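Notebook, gear bench, Cendau cell
August 2026

Spent the morning on the sim side of the gear mesh task before anyone runs it on the real arm. The point today was the house rules for contact work, which have drifted. The copy taped inside the cabinet is two revisions behind the one in the Kubíček folder, and people have been quoting both. I took the cabinet copy down.

Rules as they stand now:

Hard stop on wrist force is set in the controller, never in the script. Scripts may ask for a lower limit. They may not raise it.

Every run gets a number and a seed, written down before it starts. Run 2692 from the Gostitby branch has no seed recorded, so I struck it from the results table. It can be rerun.

A mesh counts as good when the gear is down on its shaft and the train turns freely both ways. Teeth touching is not enough. We had passes logged on contact alone and those need to be gone through again.

No change to friction values in the middle of a batch. If the value has to change, close the batch and open a new one.
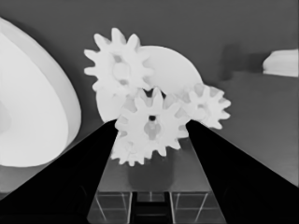
Does a program that passes in simulation still need the slow first run on the real arm?

Every program gets the slow first run, whatever it did in simulation. Reduced speed, one person at the stop button with nothing else to do, fingers checked for tightness beforehand. If it is edited afterward, even by one waypoint, it goes back to slow.

Checked the white plastic gears against the model after lunch. The bore on our printed set is a little tight compared with the Brilletti drawing, and the sim uses the drawing. Left a note in the folder. Until the prints are redone, real insertion forces should not be compared with sim ones in any report.

Batch 211 finished at 3:40. Six runs hit the force limit and stopped as they should. All six logs kept the last frame and the joint positions, so the logging rule is being followed on that branch at least. I have not looked at why they stopped.

To do:
Move the force limit line to page one of the rules.
Rerun 2692 with a seed.
Relabel the contact-only passes as unchecked.
Ask whether finger wear goes in the weekly check or the monthly one. The two copies disagreed and I left it blank.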